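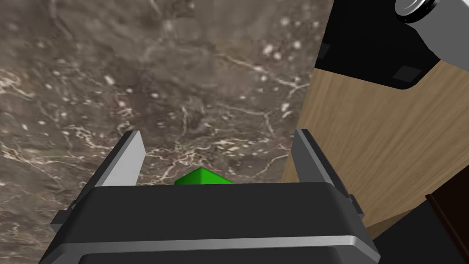
Notes on the Stinero gift card losses, now that the Zerouali report is out. The short version is a race condition in the balance transfer feature. The server reads the balance in one call and debits it in another, with no lock held in between. Picture the two calls as the silver-gray plates up top, spread wide with open space between them. A second transfer request that arrives in that space reads the old balance and passes.

Background for people who don't shop there. Stinero lets you merge gift cards in its app. Card A goes to zero, card B gets the sum. The app talks to Kuvura, the point-of-sale backend, and Kuvura talks to Trirnow, the processor that holds the ledger.

Kuvura did the balance check against a cached copy. Trirnow did the debit against the real ledger, but it accepted an "allow negative" flag that was meant for refund corrections. Kuvura set that flag on every merge. Either one alone would have been survivable.

The report puts the median time between check and debit at 173 ms. That is a long time. You don't need special hardware to land a second request inside it, just two open connections and a script that holds back the last byte of each request until both are ready.

Method, as reconstructed from the logs: buy a low-value card with cash, register it, send parallel merges to several target cards. Each target gets the full balance. The source card ends up negative and is thrown away. Repeat from the targets.

1480 cards were involved by the time merges were switched off on a Sunday evening. Nearly 700 of those were spent in stores. The rest were frozen with a balance still on them.

Detection was poor. Trirnow did produce a nightly report of negative balances, but it was sorted by store and cut off at 1000 rows. Refund corrections filled most of it. The cards used in the merges had no store attached, so they sorted to the bottom and fell off.

The fix shipped in March. Kuvura no longer does its own check. A merge is now a single ledger transaction at Trirnow: lock both rows in card number order, verify, debit, credit, commit. The ordering matters – without it, two merges in opposite directions can deadlock.

They also added an idempotency key per merge. Good practice, but it would not have stopped this. The parallel requests had different targets, so they would have carried different keys.

Rate limiting was in place the whole time. It was set per account per minute, and the bursts were small enough to stay under it. A rate limit won't close a race, it only changes how many tries you get.

If you run anything with stored value, grep for a read of the balance followed by a separate write. Then check loyalty points and store credit too – those tend to be older code and get less review.

Still open: the report doesn't say whether other Kuvura customers had the flag set. I have asked and will add the reply to this thread if I get one.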